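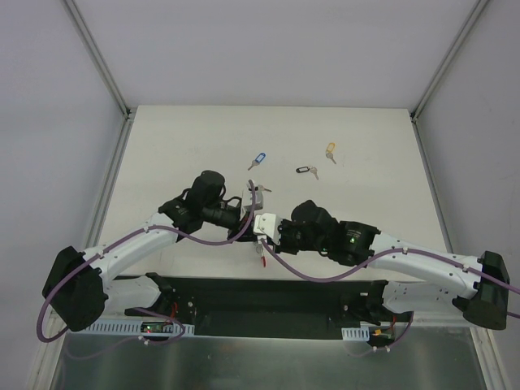 Progress report to the Graltum program office
Project: Gringate, two-arm handling of small tagged objects
Prepared by Paloma Benavides, Horkomthorpe site
Saturday, January 21, 2023

1. Work completed

Collection of teleoperated key-handling episodes on the two-arm cell is finished for this period. We recorded 1,923 episodes, of which 1,422 passed review. The remainder were rejected for dropped frames, operator error, or a key leaving the reachable area. Each episode starts with tagged keys on the tabletop. The operator picks one by tag color and passes it from one gripper to the other.

2. Method

The policy was trained on the accepted episodes with both wrist poses expressed relative to each other instead of to the table. The earlier version used table coordinates and was sensitive to small calibration errors between the two bases, mostly at the handover. No other training settings were changed.

3. Results

Evaluation used 873 trials per version. The table-frame policy completed 365 handovers. The relative-pose policy has been run on half of the planned tag layouts so far, and its completion rate will be reported when the set is closed. The main remaining failure is rotation of the key when the receiving gripper closes on the tag edge.

4. Open items

Cable routing along the upper arm segments limits wrist roll near the end of its range. Koster has quoted for longer cables; the order is awaiting approval under the equipment line.

5. Next period

Remaining trials will be run in February, followed by a test with tag colors not present in training. No change to budget or staffing is requested.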